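4. Setting up the card desk

This section covers the desk, the card tray and the floor under it. Read section 3 first if the desk has not been assembled. One person can do steps 1 to 9 alone. Step 10 needs a second person on the other side of the desk.

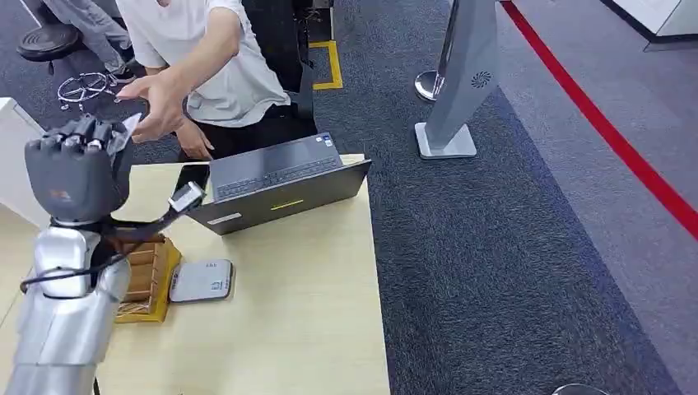
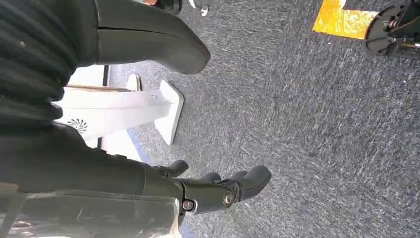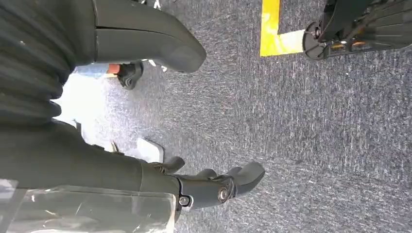
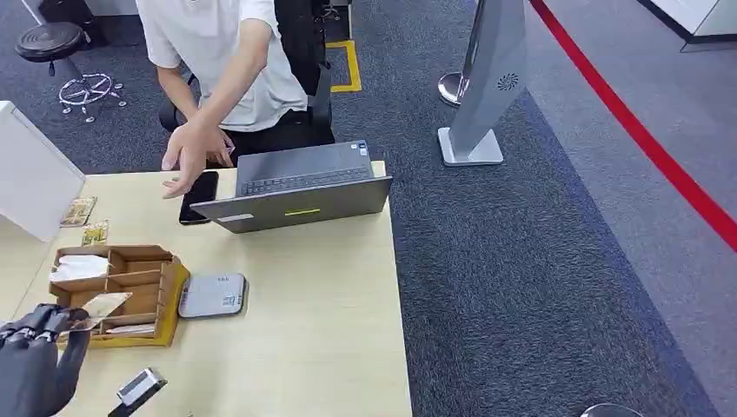 4.1 Desk and floor

1. Put the desk where a chair can be pulled out fully behind it. On carpet, roll the chair back and forth a few times and check that the casters turn freely.

2. Pick up any plastic wrap, staples or cut ties from the floor.

CAUTION: Do not run a power cord under a chair caster. Route it behind the desk and fasten it to the leg with the two clips in bag B.

3. Wipe the desktop with a dry cloth. If you use a cleaning spray, let the surface dry completely before going on. Cards stick to a damp surface and the edges swell.

4.2 Laptop and phone

4. Open the laptop with the screen toward the seated person.

5. Lay the phone flat beside the laptop, on the tray side. Turn off vibrate. A vibrating phone will walk across a smooth desktop and can knock into the tray.

4.3 Card tray

6. Take the Groltivis tray (part 2382) out of its sleeve and check the dividers. They should stand straight and reach the bottom. Press down any that have lifted.

7. Set the tray to one side of the laptop, within reach from both sides of the desk. It can sit at an angle.

8. Load the cards one compartment at a time. A full compartment holds about 335 thin cards. Stop sooner if you have to push.

Note: Henao and Onell cards are close in size and easy to mix up. Keep them in separate compartments and leave unopened packets outside the tray until needed.

9. Remove tissue, packing paper and loose labels from the compartments before the desk is used.

4.4 Checking the handover

10. Lift one card from the tray by its edges and hold it out across the desk, edge first. The second person should be able to take it without leaning over the laptop. If they can't, move the tray closer to the middle and try again.

11. Return the card to the compartment it came from.

Refill packs come in 2000 and 3000 cards. Order through your Vorska dealer, or write to Mohsin Arain in Parts and give the tray part number. For replacement dividers, see section 7.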